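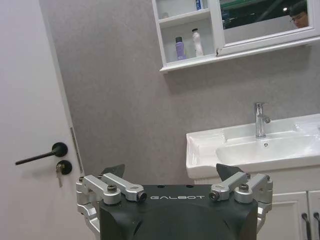 Trollard has released a revised lever set for interior doors, the Plimalex, in matte black only. The handle and the keyhole escutcheon are separate round pieces, with the lever mounted directly above the lock. On a white bathroom door, such as the one shown, the black fittings stand out clearly against the pale surface, and a small silver key sits in the lower fitting. Product manager Yesenia Grajales said the spindle and return spring have been redesigned to reduce lever sag in rental units and small bathrooms. The set carries a 5-year mechanical warranty.

Jostwood, the regional distributor, received 1000 sets in its first shipment and has allocated 376 of them to trade accounts. Existing mortise locks can be retained. Colour-matched hinges will follow in January.

July 16, 2018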